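Posted in Family, Kitchen and tagged bread, kids. 3 comments.

My daughter has decided she only eats bread she made herself. She is eight. It started in August, when we stayed a week in Flomstead and the woman next door let her punch down the dough every morning. Now we bake on Thursday after school, and the loaf is usually gone by Saturday.

We use 433 grams of flour because that was what was left in the bag the first time, and she won't let me change it. The rest is water, salt, a packet of yeast and a spoon of honey. It gets 33 minutes in the oven. The first loaf was flat and the second stuck to the pan. The third was fine and she took half of it to her grandfather.

Her brother, who is 13, says bread is boring. He eats most of it. He wants to try pretzels next, so I told him to find a recipe and write out the shopping list. So far the list says "salt." 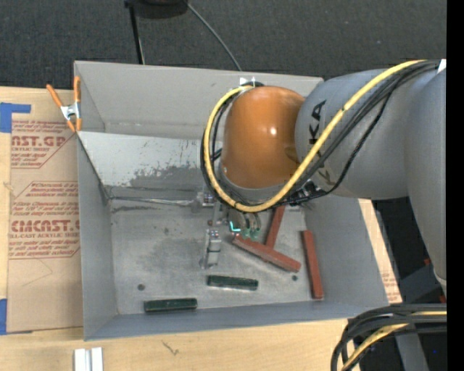

KUKA arm over the gray metal bin.

I still need a second loaf pan. Ours is dented at one corner and the bread comes out with the same dent. If you have one you like, leave the size in the comments.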